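Courses > Handling Tools > Unit 7: Care of the two-finger hand gripper

7.2 Checks before a session

Wipe both grip pads with a damp cloth and leave them to air. Grit on a pad marks glass and lets smooth cans turn in the grip. Replace a pad that lifts at a corner; do not glue it back.

Check each screw head on the finger arms with the hand driver. Tighten until snug, then stop. Record any screw that moved on sheet 508.

Open and close the fingers slowly. They should travel evenly and meet square. If one lags, clean the pivot before touching the linkage.

7.3 Trial grips

Set out upright and fallen objects of mixed width. Approach with the fingers open and the pads level with the middle of the object. Repeat with the second gripper.

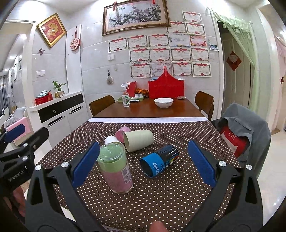
Fig. 7.2. Fingers open over a glass jar; two cups and a can on their sides.

Note any slip against the object, then inspect the pads again.

Janudine Training, Vokuvgate | Handout 595 | Back to top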